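두 팔 로봇 학습 데이터 모으는 이야기, 이어서 씁니다. 저번 글은 셋업까지였고 오늘부터는 실제 수집입니다. (1/)
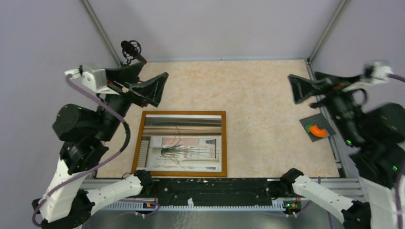 작업대 위쪽에서 본 양팔. 왼쪽에 액자, 오른쪽 끝에 블록 판.

팔 두 대를 원격 조작으로 움직이면서 관절값, 그리퍼 개폐, 카메라 영상을 같이 저장합니다. 조작 한 번을 처음부터 끝까지 담은 걸 에피소드라고 부르고, 이게 학습에 들어가는 예시 한 개입니다.

수집 프로그램 이름은 Saren입니다. 팀에서 직접 만든 거라 검색해도 안 나옵니다. 하는 일은 단순해서 시작, 종료, 저장, 버리기 버튼 네 개가 전부입니다. 나머지는 설정 파일에 있습니다.

지금 모으는 과제는 3개입니다. 블록 끼우기, 블록 떼기, 납작한 물건 옮기기. 액자는 세 번째 과제용입니다. 블록 과제 때도 일부러 치우지 않고 찍는 회차가 있습니다. 과제와 상관없는 물건이 있는 화면도 학습 자료에 들어가야 해서요.

목표는 과제를 다 합쳐서 3,480 에피소드. 오늘까지 저장된 건 900입니다. 이 숫자는 버린 걸 빼고 센 겁니다.

버리는 기준을 물어보신 분이 계셔서 적습니다.
- 조작자가 중간에 손을 멈추고 고민한 회차
- 카메라 한 대라도 프레임이 빠진 회차
- 물건이 작업대 밖으로 나간 회차
- 시작 위치가 지시서와 다른 회차

한 번 놓쳤다가 다시 집은 회차는 버리지 않습니다. 대신 '복구' 태그를 답니다. 작년 8월에 깨끗한 성공만 골라 학습시킨 적이 있는데, 모델이 첫 시도에 빗나가면 그 자리에서 허공을 계속 집었습니다. 그 뒤로 기준을 바꿨습니다.

블록은 생각보다 까다롭습니다. 돌기가 있는 판에 끼우려면 위치가 맞아야 하고 누르는 힘도 필요합니다. 그런데 원격 조작에서는 손에 힘이 거의 안 느껴집니다. 조작자는 화면과 소리로 판단합니다. 딸깍 소리가 나면 손을 떼라고 교육하는데, 소리는 저장하지 않으니 모델은 그 정보를 못 받습니다. 마이크를 달지는 아직 못 정했습니다.

판도 고정하지 않습니다. 회차마다 조금씩 돌려 놓습니다. 처음에는 테이프로 붙여 놓고 했는데 그렇게 모은 데이터로는 판이 손가락 하나만큼만 옮겨져도 성공률이 뚝 떨어졌습니다. 고정을 풀면 이번에는 떼는 동작에서 판이 딸려 올라옵니다. 그래서 한쪽 팔로 판을 누르고 다른 팔로 떼는 방식이 됐습니다. 양팔을 쓰는 이유가 여기서 하나 생긴 셈입니다.

액자는 바닥에 딱 붙어 있으면 집을 틈이 없습니다. 가장자리까지 밀어서 끝이 조금 나오게 한 다음 집는 방법, 한쪽 팔로 모서리를 살짝 들고 다른 팔이 받는 방법, 두 가지를 씁니다. 조작자마다 선호가 달라서 섞여 들어오면 모델이 중간쯤 되는 이상한 동작을 배웁니다. 요즘은 회차 시작 전에 방법을 지정해 주고 태그로 남깁니다.

사람 얘기도 조금. 현재 조작자는 6명입니다. 숙련도 차이가 큽니다. 제일 빠른 사람은 Ridwan Pattinasarany 님인데, 이분 데이터만 쓰면 동작이 너무 빨라서 영상 간격 안에 접촉 순간이 안 잡히는 회차가 나옵니다. 블록 과제만큼은 속도를 낮춰 달라고 부탁드렸습니다.

조작은 연속으로 오래 못 합니다. 손목보다 눈이 먼저 지칩니다. 한 시간 하고 교대, 교대할 때 카메라 렌즈 닦고 시작 자세 확인. 교대 직후 첫 회차는 연습으로 치고 저장 안 합니다.

케이블 질문도 있었습니다. 손목 카메라 케이블은 팔을 따라 느슨하게 내려오게 해 뒀습니다. 너무 짧게 묶으면 손목이 끝까지 돌 때 커넥터가 당겨지고, 너무 길면 다른 카메라 화면을 가립니다. 지난주에 한 번 커넥터가 헐거워져서 반나절치 영상에 줄이 갔습니다. 전부 버렸습니다. 그날 이후로 교대 점검표에 커넥터 항목이 생겼습니다.

라벨은 Zitham이라는 내부 도구로 붙입니다. 에피소드마다 과제 이름, 성공 여부, 복구 여부, 방법 태그, 그리고 한 줄 설명. 설명은 조작자 말고 다른 사람이 영상을 보고 씁니다. 조작한 본인이 쓰면 하려던 일을 적고, 남이 쓰면 화면에 나온 일을 적습니다. 학습에는 뒤쪽이 필요합니다.

한 줄 설명은 짧을수록 좋다고 생각했는데 그것도 아니었습니다. '블록을 옮긴다'만 잔뜩 있으면 색이나 방향을 말로 지시했을 때 반응이 없습니다. 지금은 색과 위치를 꼭 넣고, 문장 형태는 자유롭게 둡니다.

중간 학습은 다음 묶음까지 모은 뒤에 한 번 돌립니다. 떼기부터 볼 예정입니다. 끼우기는 아직 기대 안 합니다.

데이터 공개 여부는 제가 답할 수 있는 게 아니라서 넘어갑니다. 조명 바꿔 가며 찍는 얘기는 정리되면 따로 쓰겠습니다. 2023년 3월 기준 내용이고, 기준이 바뀌면 이 타래 밑에 붙이겠습니다.

추가. 시작 자세를 매번 똑같이 하느냐는 질문. 팔은 같은 자세에서 시작하고 물건 위치만 바꿉니다. 팔 시작 자세까지 흔드는 건 다음 묶음부터 해 봅니다.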